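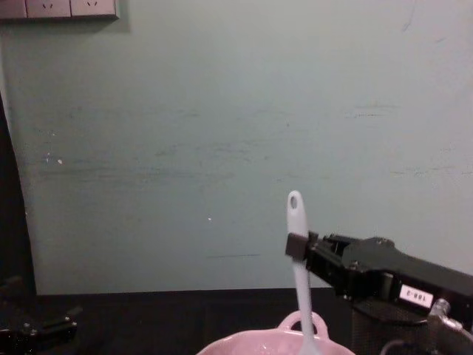 Thursday, May 1, 2025

Bad day at the bench, and I want to get it down before the meeting tomorrow, when everybody will remember it differently.

The right arm let go again. That makes 2 this week that I saw myself, and I was only in the room for part of the week. Same job both times, the stirring job: pick up the spatula, carry it over the pink bowl, lower it in, go around, lift it out, put it back. The arm got as far as lifting it out. Then the fingers opened up by themselves, with the arm still high, and the spatula dropped, hit the rim and went off the back of the table. I was reaching over to straighten the mat on the other side. It missed my hand, and it's a plastic spatula, so the worst it could have done was annoy me. But the log didn't say "dropped." The log said "grip closed, hold OK." It went on saying that for the rest of the run while the arm stirred the air with nothing in its fingers.

That is the part that bothers me. A dropped spatula I can live with. A machine that tells me it's holding something when it isn't, I don't like at all.

I wrote it up on the Brilley sheet (we are still calling it the Brilley sheet, even though the Brilley project has been over for a year and the sheet is just a sheet). Run 1306. The first drop on Monday was not written up by the person at the bench. It was put down as "object slipped, reset." So according to the sheet we have had one failure and one slip, and a slip is apparently a different thing. I asked what the difference was and was told that a slip is when the grip was good and the object moved. How do they know the grip was good? Because the log said so. I didn't have an answer that was fit to say out loud.

The support line at Pranar got back to me after lunch. I will give them this, they were quick. What they said was less good. They think the spatula handle is too thin and too smooth for the finger pads, and they suggest wrapping it in tape. I said the handle was the same handle last month, when it worked. They said pads wear. I said fine, pads wear, but a worn pad doesn't open the fingers. A worn pad lets a thing slide down. I watched the fingers move apart. They asked if I had it on video, and I didn't, since the recording for that run stopped early. They asked if I could be sure of what I had seen. I said yes. I could hear them typing "user reports."

So I spent the afternoon trying to make it happen again, which is a miserable way to spend an afternoon. I emptied the bowl first so that there was nothing to splash. Power off at the wall, check the cable at the wrist, power on. Home both arms. Leave the left one parked, it has no part in this. Then close the right hand on the handle, up near the end with the hole in it, and just let it stand there with the blade down in the bowl, and wait.

It held. It held for as long as I had patience for. It looked like the most reliable thing in the building. I moved the wrist a few degrees each way by the keypad and it held. I went and got coffee and it held. I came back and pulled on the handle, gently, with the long wooden tongs, because I am not putting my fingers in there while the motors are live, and it held.

Then I ran the full job, over and over, and wrote down each one. Thirteen runs. No drops. On one of them the log threw a warning about the right hand's motor current that cleared itself before I could get across to the screen. I have no idea if that means something. It may be nothing. I wrote it down with the time and drew a box around it.

I know how this goes. Tomorrow I'll say it dropped, and somebody will say it passed all afternoon, and both of those are true, and the one that lets us keep the schedule is going to win. The Mangubat visit is in two weeks and there's supposed to be a live demo. The plan as I last heard it has a person standing on the other side of the table, handing things over. With what? With this arm? I'd like to see the person who signed that stand there first.

My own guess, and I want it on paper as a guess so I can't pretend later that I knew: it's the cable. It runs along the bottom of the arm, and when the wrist comes up and over at the end of the stir it has to bend more than it does anywhere else in the job. If the signal to the hand goes for a blink and comes back, the hand might restart, and if it restarts it might open, because open is what it does when it wakes up. I've seen it do that at power on every morning. And the log might just be repeating the last thing it heard. Both drops were at the lift. Standing still over the bowl, which is how I tested it for the first hour like a fool, would never show it.

Against that guess: the full job ran fine all afternoon, with that same bend in it every time. So either it's rare or I'm wrong. I could also have fixed it without meaning to, when I pushed the connector in during the power check. It didn't feel loose. It did go in with a small click, and I can't remember if it always clicks. I should have looked before I touched it. I know better than that. You take the picture and wiggle nothing, and then you wiggle. I was irritated from the phone call and I went straight to wiggling.

The other thing I noticed, while standing around, is how much we lean on that one word in the log. "OK." I went and read what makes it say OK, or as much of it as I could follow. It checks that the hand was told to close, and that the hand reported closed once. After that it doesn't look again until the job ends. So for the whole trip across the table and the whole stir, there's no check. We have been quoting a success figure to people, out of 1894 logged grips, and every one of those was counted off that word. I don't say the figure is wrong. I say we don't know what it is a figure of. I would bet a fair amount that some of those grips had nothing in them by the end.

I said a little of this to the others at the end of the day and it went over like a wet sock. One said that every system has some false readings. Sure. One said the new software from Branier is going to handle it, with the hand camera watching the object the whole way. Maybe so. I've been hearing about the Branier update since the winter. It was going to fix the slow start and it was going to fix the homing, and we still have a slow start and we still home twice. When it's on the machine and I've seen it catch a drop, I'll be glad to say so. Until then it's a promise and I can't bolt a promise to a wrist.

And then the tape. There was already tape on the desk when I got back from washing up. Somebody had gone and found a roll, the cloth kind, so that we could "try the Pranar fix." I put it in the drawer. If we tape the handle now and it runs clean for a week we'll say the tape did it, and we'll have learned nothing, and it'll drop something heavier at some later date with tape on it.

What I want to ask for tomorrow, in this order, so I don't get talked down to the last one first:

No hands over the table while the right arm is live, by anyone, including me. I was the one reaching today. I've told other people off for less.

Change the cable. It's cheap. Keep the old one in a bag with the date on it.

Record every run to the end, and if the recording stops, stop the run.

Make the check look again during the lift. Even once would be better than what we have.

Take the handover out of the demo unless the first four are done. Let it stir its bowl and have everybody stand back.

I expect to get the first one and the cable. I expect the recording will be "looked into." The demo I don't expect to win, though I might get the person moved to the end of the table, which would be something.

I left it switched off at the wall, with a note on the keypad. The note says do not run, see sheet, and then I thought about who reads the sheet and added my extension number. The spatula has a small nick in the edge of the blade from hitting the rim. The bowl seems fine. I ran a thumb around it and couldn't feel a chip.

Home late, leftover soup. My shoulder is sore from leaning over that table. Need to be in before eight if I want to get photos of the connector before someone decides to warm up the arms.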